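Nustine: glossário português de termos de sutura e costura

LEIA-ME

Bem-vindos, e obrigada por terem chegado até cá! O Nustine é uma coleção de 700 verbetes em português sobre pontos, nós, agulhas e fios, reunida com muita paciência (e bastante café) para quem traduz manuais, livros antigos de costura ou textos de enfermagem e já se viu aflito para distinguir um alinhavo de um chuleio. 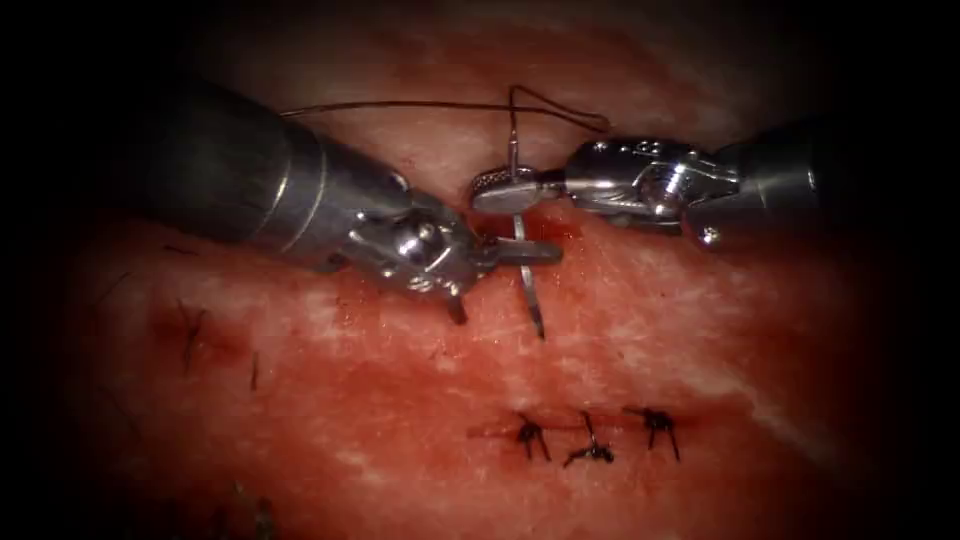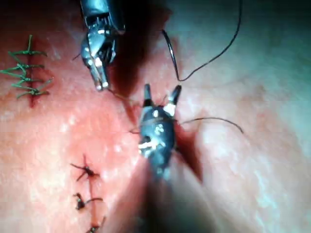
Verbete "sutura": instrumentos a trabalhar no tecido, em duas vistas.

O que vem na pasta

verbetes.csv: o glossário completo, com termo, definição, região de uso e fonte
variantes.csv: 300 formas regionais, do Minho ao Recife
citacoes.txt: 139 frases tiradas de livros de costura já em domínio público

Como se fez

Tudo começou com as fichas em papel que a Ishbel Baxter foi juntando na oficina Mackay, quando ainda ensinava bordado e apontava cada palavra nova que as alunas traziam de casa. O Tài Dương passou-as a limpo, uniu as repetidas e teve a gentileza de guardar as grafias antigas numa coluna própria, de que gosto especialmente. A parte médica é mais recente e, confesso, mais magrinha.

Cuidados a ter

O termo "ponto atrás" aparece com 5 definições diferentes, e deixámo-las todas. As variantes dos Açores estão mal representadas, por isso, se tiver uma avó faladora em São Miguel, escreva-nos! As definições servem para traduzir e para conversar, e não devem orientar nenhum ato clínico.

Licença e contacto

Uso livre, com menção ao Nustine. Correções e palavras novas são recebidas até dezembro, na página do projeto, separador Plullier.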